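An Afternoon at the Dudarero Open House

I had been meaning to get to the Dudarero open house for years, and every February something came up (a cold, a leaky roof, my sister's knee). This time I put it on the kitchen calendar in red pen, packed a sandwich I ended up not needing, and drove the 70 miles with the heater going full blast and a thermos rolling around on the passenger side. I'm so glad I did.

For anyone who hasn't come across them, Dudarero fixes up used office furniture. Companies move, or shrink, or decide they want everything in green, and out goes a whole floor of perfectly decent chairs and desks. Dudarero takes them in, cleans them, swaps out whatever has worn down and sells them on at prices a normal household can manage. Once a year they open the doors and let people wander through, and there is coffee, and there are almond cookies made by Ornella Morelli, and I'll admit I went back to that plate more often than was polite.

Our group was taken around by Marisa Russo, who started the place with her brother Aldo in what used to be a Valentini shoe warehouse. She has one of those voices that carries without shouting, which was lucky, as the first room is the noisy one. It's where the incoming chairs get blown out with compressed air. You would not believe what lives inside an office chair! Paper clips, sunflower seeds, half a pencil, a birthday candle. They keep the best finds in a jar by the door, and the children in our group had to be coaxed away from it.

From there we went into the repair room, and this was the part I'd driven out for. Last year 3,527 chairs came through the building, Marisa told us, and 1,768 of them went back out to new owners as whole chairs. The rest get taken apart so that their good pieces can go into somebody else's. There are shelves and shelves of arms, gas lifts and bases, all sorted, and bins of casters where you can hear the difference between the hard kind for carpet and the soft kind for bare floors when you run your hand through them. I have had the hard kind on my wood floor at home for nine years. I kept quiet about that.

Aldo did a demonstration of changing a gas lift, which he does with a pipe wrench, a rubber mallet and a good deal of muttering. He said the trick is to twist and not to yank, and then he yanked it, and everybody laughed, him included. He let a couple of us try. I got mine loose on the third go and was far too pleased with myself for the rest of the day.

Then we got to the sitting test. Every chair that leaves gets sat in for a full 60 minutes by a real person doing real work, because a chair can feel lovely for five minutes and be a misery by the end of a phone call. Timothée Chevalier does most of the sitting. He keeps a little notebook with remarks like "fine until I reached for the stapler" and "left arm sinks when annoyed," and he read us a whole page of them. I'd have happily listened to the lot. He thinks most people set their armrests too high and then blame their necks, and when he lowered mine by two notches I could feel my shoulders come down with them.

We had a good long talk, too, about mesh against foam. I came in as a foam person. Mesh always struck me as something you'd strain noodles through, but Timothée makes a strong case for it in the back, where it lets the air through, as long as the seat below has a proper cushion. There was a Stendex with that arrangement in the front room and I sat in it long enough to finish my second coffee. A lady beside me was trying a high-backed one and closed her eyes for a bit, and we all lowered our voices.

Prices are written on paper tags in the sales area, and you can pay by card now, which I gather is new. They'll help you load, but bring a blanket if you care about your upholstery. Parking is behind the building, past the Zikgate sign, and it fills up by eleven in the morning. Wear shoes you don't mind getting dusty.

I did not buy a chair, in case you were wondering. I bought a set of soft casters, and I've been gliding around my study ever since like somebody on skates. But I keep thinking about a mesh back and a tall headrest, and I may have measured the doorway. 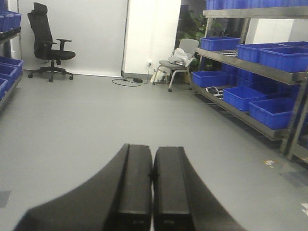

Siham Abdelaziz wrote in to say that she bought a mesh-backed chair from Dudarero two years ago and would tell anyone thinking of one to try it with the headrest both up and down before paying, and to wear the shoes they normally work in, as hers felt an inch too tall once she got it home and took her boots off.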